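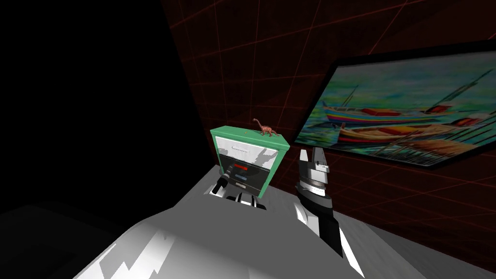

Drawer task, simulator view. Both arms at the green cabinet.

Home | Projects | Open Calls | Sign Up | Contact

Posted in April by the Garness study desk

CALL FOR PARTICIPANTS — can a machine put your stuff away yet?

Short answer, not very well. Longer answer is why we need 36 people.

Garness is looking for adults to spend 2 hours with us judging, and sometimes driving, a two-armed robot doing ordinary chores in a simulator. Drawers, mostly. Some wiping, some stacking, a bit of shelf restocking for our shop-floor partner Zamora. No engineering background wanted. In fact if you build robots for a living please skip this one, we have a seperate call coming for you.

What we want is people who do chores. Parents, cleaners, stock clerks, home aides, people with a junk drawer. You know what a good job looks like and you know when somebody is faking it.

WHY WE'RE ASKING

The project is called Grolar. Our team has 1279 recorded tries at household and store tasks in simulation. We can score them by computer, and do. Drawer open, yes or no. Object moved, yes or no. Trouble is the score says "done" on tries that any person would send back. Drawer yanked so hard the thing on top goes flying. Counts as open! Cup put in the cupboard upside down on another cup. Counts as stored.

So the question for you isn't just did it work. Would you let this thing do it in your kitchen, with your things, while you were in the other room. Would you let it near the register on a busy afternoon. Those are different questions and our computer can't answer them.

Take the drawer task. Two handles close together on the front, one red, one blue. The robot is told which one to pull. There's a little long-necked dinosaur on top of the cabinet, and whether that gets bumped is not in the official score at all. We think it should be. Maybe you don't care. Tell us.

WHAT YOU'LL DO

First part is watching. Short clips, you rate each one on a sheet, plain words are fine. "Clumsy." "Too slow to be any use." "My nephew does worse."

Second part is driving. You get two hand controllers and take over the arms yourself, one controller per arm. Six tasks, 6 tries at each. Most people find the driving harder than they expected, the wrists especially. That's useful to us, we want to know where a person gets stuck and where the automatic version gets stuck and if it's the same spot.

Last part is a talk. One of us asks what you'd hand over to a machine and what you wouldn't, and takes notes. No right answers. If you think the whole idea is silly say so, it goes in the notes with everything else.

The tasks right now:

- pull open a drawer by the handle you're told
- put a small object in and close it
- move a cup from table to shelf
- wipe a marked area of counter
- face up boxes on a store shelf (Zamora task)
- sort returned items into two bins (Zamora task)

List may change before you come in. The bin one keeps breaking.

WHO CAN TAKE PART

- 18 or older
- comfortable reading and speaking English
- does regular housework or has worked a shop floor, stock room, cleaning or home care job
- OK looking at a screen for a while with breaks
- able to use at least one hand controller. If you can use only one we have a one-arm version of most tasks, just say so on the form

Please don't sign up if moving 3D pictures make you sick. It's a flat screen, no headset, but the view swings when the arms move and a couple people in the trial run had to stop. No problem if that happens to you, you still get paid.

PAY

Gift card at the end of the session, for the full amount even if you leave early. Amount is on the form for your location. Bus fare or parking covered — bring the ticket or reciept.

WHERE AND WHEN

At the Garness office, second floor, elevator works. Sessions start at 9 a.m., 1 p.m. and 5:30 p.m. We tried to keep an evening slot for people who work days, it fills first. One participant per session, so if you can't make it let us know and we'll give the slot away.

Coffee and snacks. Kids can't be in the session room, sorry, though there's a waiting area if you bring another adult.

YOUR INFORMATION

We record your ratings, your controller movements and the audio from the talk. No video of you. Names are kept apart from the recordings and the sign-up list gets deleted when the study ends. Controller recordings may be used later to train the automatic version, and there's a box on the consent form where you say yes or no to that. Saying no does not change your pay or your slot.

Zamora sees the results for the two store tasks as totals only. They do not get to know who came. If you work for them you're welcome here and we won't tell your manager.

The controllers and simulator PCs are on loan from Hitetach, who have no say in the questions and don't get the recordings.

HOW TO SIGN UP

Use the Sign Up link at the top. Takes a few minutes. We ask what chores or work you do, which start times suit you, and anything we should set up ahead, chair height, larger text, that kind of thing. We answer within two working days. If you hear nothing check your spam, then write through the Contact page.

We'd like a mix of ages and jobs so it isn't strictly first come first served. If we can't fit you in this time we'll ask before keeping your name for the next one.

Comments

dustpan_dee
Cleaned offices for years. Will you take people who are retired from it or only working now?

Garness study desk
Retired is great. "Has worked" is enough. Please sign up.

mopbucket
so we train the thing that takes the stock job for a gift card? asking seriously

Garness study desk
Fair question. You can tick no on the training box and your controller data stays out of it. The ratings are used for scoring only. And please bring that up in the talk part, we want it in the notes.

tallshelf
Is the robot in the room? My sister wants to come along and see it.

Garness study desk
No real robot in this round, all on screen. She can use the waiting area.

kk_returns
I did the trial run. The drawer is way harder than it looks, kept grabbing the blue when they said red. Wear your glasses.

p.oakes
Evening slot shows full already??

Garness study desk
Adding more evenings, check again tomorrow. The form is slow to update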